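Order execution and the retail currency account

September 2018

Most retail currency traders look at the spread and stop there. The head of execution at Nodeo, a small brokerage that routes its clients' orders through the Stüber matching system, thinks they are reading the wrong number.

"The quoted spread is a price at rest," she said. "What matters is the fill. If you ask for one price and receive another, the difference is a cost, and it doesn't appear on the fee page."

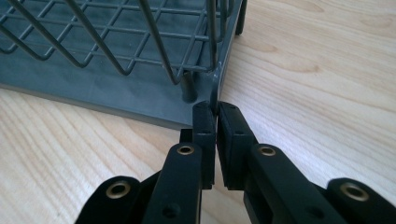

In July the firm reviewed 2,183 market orders placed through its Tullell account. Of these, 82 per cent were filled at the requested price or better. The remainder slipped, mostly in the minutes after scheduled data releases.

"Liquidity providers widen or withdraw before a release. A stop order becomes a market order once it is triggered, so it takes whatever is there. Clients read the word 'stop' as a guarantee. It is an instruction."

Limit orders behave differently, she said. They control the price but may not be filled at all, or only in part – a point the account terms cover in section 4.

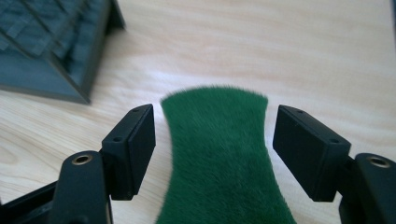
She is cautious about leverage for the same reason. "Slippage is measured on the full position. The deposit is a fraction of that. A gap of 2 pips is small on the chart and larger on the balance."

Nodeo now sends each client a monthly fill report, produced with a reporting tool called Stisine. It lists the requested price, the executed price and the delay between them. Rejected orders are shown on a separate sheet, with the reason code given by the provider.

"Ask your broker for the same thing," she said. "Some will supply it on request, in a spreadsheet, and you can do the subtraction yourself."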